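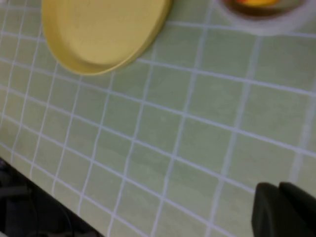 Vilari bench arm: a kitchen job for a small robot

The Vilari is a compact robot arm sold by Najjar as a kit, with a two-finger gripper, a small wrist camera and a licence for the Gurno training software. It costs $3,704, and the version we tested is dated August 15, 2023 on the packing slip. Najjar aims it at colleges, small labs and home builders who want to teach a machine to move everyday things from one spot to another.

Assembly took most of a day. The base clamps are good, but the cable guides are fiddly and the printed manual skips the step where the wrist connector has to be seated before the cover goes on. The PDF on the company's site has it in the right order.

We set up on a counter of pale green tile and gave the arm dishes to work around. The yellow plate stood a narrow band of tiles away from the white dish, with bare tile between the plate and the black gripper fingers. Grout lines were a worry beforehand, as cheaper camera systems we have tried tend to read them as edges. Gurno coped with them after a second calibration.

Training is done by guiding the arm through a task by hand and saving each run. Najjar recommends 55 runs for a simple pick and place. We got usable results with almost that many, and adding more helped mainly when we moved the dishes to new positions. The wrist camera goes soft when the arm moves quickly, so slow, steady demonstrations are worth the extra time.

The fingers are better suited to small items than to wide plates. Prostgate sells a set of longer pads that fits the same mount for $609, a lot to pay for two pieces of moulded rubber and a bracket.

Support was prompt by email, and replacement cables are stocked locally. The warranty runs for 2 years and covers the motors but not the gripper - check that before you order. Colour choices are black or grey.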